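Heritage | Churches and chapels

Print this page | E-mail this page

Pukcombe chapel survey dates nave to earlier phase

A measured survey of the hill chapel at Pukcombe has found that the nave is older than the tower, reversing the order given in the parish guide. The work was led by Filippos Galanis and finished in November.

The nave walls are of coursed rubble set in lime mortar. The tower, in dressed stone, is built against them with a straight joint and has no bonding courses. Its 4 bell openings are of one build.
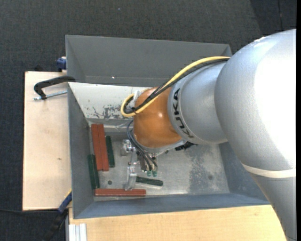 Parish accounts record a payment of 300 shillings for "the new steeple", which Galanis assigns to the tower. The chapel served the hamlets of Pukcombe and Ngcobo until the second gained a church of its own. Burials from both are entered in the same register, which lists 209 names before the separation.

The survey drawings are held in the county record office under reference 2197. Repointing of the north wall is due to begin once the mortar analysis has been received.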